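Arkberg upholstered bed from Promden: three months in

I'd been putting off buying a proper bed for years. The old one was a divan with a drawer that only opened if you lifted the mattress, and the headboard was held on by one bolt and goodwill. So when Promden had the Arkberg marked down in March I measured the room, measured it again, and ordered the double with the grey headboard.

Delivery to Clirnach is always a bit of an adventure (we're up a lane the satnav doesn't believe in) but the van turned up at half past eight in the morning and they carried all the boxes in without grumbling. The instructions are pictures only. They're decent pictures, mind you, apart from page 4, where two different bolts are drawn exactly the same size. Lay them out side by side before you start or you'll be taking a side rail off again like I did. It took me 3 hours on my own, with a tea break and a bit of swearing.

Once it's up, it's solid. No creaking so far, even when I flop onto it after a late shift, and the slats haven't shifted at all. My old one used to drop a slat every fortnight!

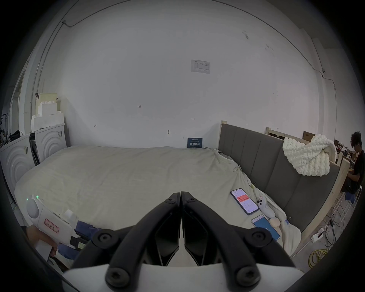
The headboard is what I bought it for, really, and I'm still pleased with it. I read in bed most nights and I'd had enough of leaning on bare wood with a pillow sliding down behind me. Those upright padded panels are comfy to lean on, and I like the light wooden frame around the grey, it stops the whole thing looking like one big slab. You can hang a chunky white knitted blanket over the top corner too, handy when it gets chilly and you can't be bothered to get up. The padding is on the firm side. If you like to sink in, you'll still want a cushion.

Now the moans. The fabric picks up fluff like you wouldn't believe, and the lint roller lives next to the bed now. I also wish they'd put felt pads in the box for the feet — I had to buy my own before I dared push it anywhere near the wall.

And a word on sheets, as I bought a Mikuš fitted one in pale beige at the same time. Lovely and soft, washes well, but it will not stay flat. I smooth it out, I sit on it, and it's all bunched up again by bedtime. My mattress is on the thin side so that may be half the trouble. I've gone back to my old white ones for now and the Mikuš comes out when those are in the wash.

Would I buy the bed again? Yes, at the sale price. At full whack I'd have had a longer think and probably gone to sit on a few others first. Four stars, and it would be four and a half if somebody redrew page 4.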